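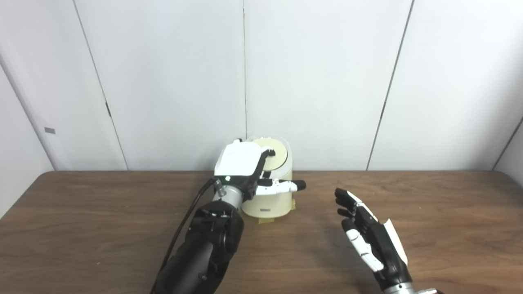 Lundulholm Robotics Club — Club News

Lid task moves up to two hands

I missed the last two updates because of midterms (sorry, Oda!), so this one has some catching up to do. The big item is that the manipulation group has started on the two-handed version of the lid task, and I've spent most of my free evenings in the lab watching fingers bend. I'm having a great time.

If you haven't been by since August, the job is easy to say and annoying to do. There's a round off-white container with a lid, taped to the table with yellow-green tape, and the robot has to get a good hold on it with the left hand while the right hand comes in from the side to help. One finger goes over the rim and onto the lid, the others wrap across the front. The right hand stays open and off to the side until the left one has settled. We tried sending both in together at first and the hands kept bumping knuckles, so now they take turns.

The tape was Janelle Cabrera's call. Before that we were chasing the container toward the wall on just about every attempt, and you can't learn much about your grip when the thing you're gripping keeps leaving. It comes off for the final version, though, and we all know it. Janelle has already said she wants the first untaped try, and I'm not going to fight her for it.

We're keeping score on a sheet by the door. The target for the end of term is 110 logged attempts, and we had 90 when I left last night. I'm not putting the success rate in here yet, partly because we changed the starting pose halfway through and the early runs don't compare very well with the new ones. Oda Skjelbred is sorting them into before and after this week. If you ran a session and didn't write down which pose you used, please go find her before she finds you.

On the software side, the group has moved from the old Stanix scripts over to Cirkora, our own controller, which two of the second-years wrote over the summer. It's a lot nicer to work with — you can nudge one finger at a time from the keyboard without restarting everything. The thumb still closes a little later than I'd like. I think it's a timing setting, Oda thinks it's my timing setting, and we'll be looking at that next.

We'll be showing the task at the Bajpai Student Showcase, where each team gets 11 minutes at the table including setup. That's tight for us. Our warm-up routine alone eats a good piece of it, so we're going to practice the whole thing start to finish with somebody holding a stopwatch. Come and be the stopwatch person if you like!

New people are very welcome, and you don't need to know how to code. Lab hours start at 4 p.m. Long hair tied back, drinks stay on the shelf outside, and please don't lean on the robot's table while a run is going. I did that once and it's on the score sheet with my initials next to it.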